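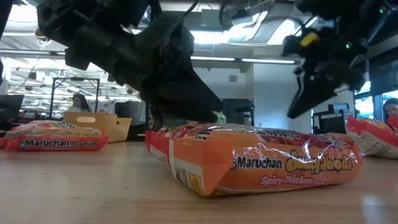
A packet of Maruchan noodles in the "Spicy Chicken" flavor.

Is Spicy Really a Taste?

Ask a grown-up to list the tastes and you will probably hear sweet, sour, salty and bitter. Someone who reads a lot may add umami, the savory taste in mushrooms and soy sauce. Then somebody says "spicy!" Should we believe them?

Let's check. Tastes are picked up by taste buds, tiny bumpy groups of cells on your tongue and in other parts of your mouth. If spicy were a taste, you would only notice it where you have taste buds. But people who chop hot peppers and then rub their eyes find out fast that eyes can feel spicy too. You have no taste buds in your eyes. So something else is going on.

The something else is a chemical called capsaicin (say "cap-SAY-sin"). It is found in chili peppers, mostly in the pale part that holds the seeds. Your body has nerve endings that warn you when something is hot enough to burn you. Capsaicin sets off the same nerve endings. Your mouth is the same temperature as before, but your brain gets the message "Hot!" and believes it. Your nose may run and you may start to sweat, all because of a false alarm.

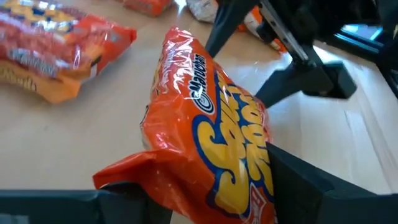
Now be careful with words like "mild," "spicy" and "extra hot" when you shop. They are not measurements. One company's "extra hot" can be weaker than another company's "medium," and the only way to tell from the front of a wrapper is to guess. Scientists do have a scale, called the Scoville scale. A bell pepper scores zero. Hjalti Vídalín, who grows peppers in a greenhouse, had two from the same plant tested last October. One scored 1191 and the other scored 1324. Same plant, same water, same sun. So when a chart gives a kind of pepper one exact number, ask which pepper they tested.

What about these claims?

"Drinking water puts out the fire." Not very well. Capsaicin doesn't mix easily with water, so a big gulp mostly moves it around your mouth. Milk works better.

"The seeds are the hottest part." You will hear this one a lot. The seeds make little or no capsaicin themselves. They get it from the pale part they are stuck to.

"Birds must be very brave." Birds can eat hot peppers without any fuss, but bravery has nothing to do with it. Their nerve endings barely react to capsaicin.

"If you eat spicy food often, you get used to it." This seems to be true for many people. How fast it happens is harder to say, so don't trust anyone who promises it will take exactly 11 days.

Try asking your family whether spicy is a taste, and ask each person how they know.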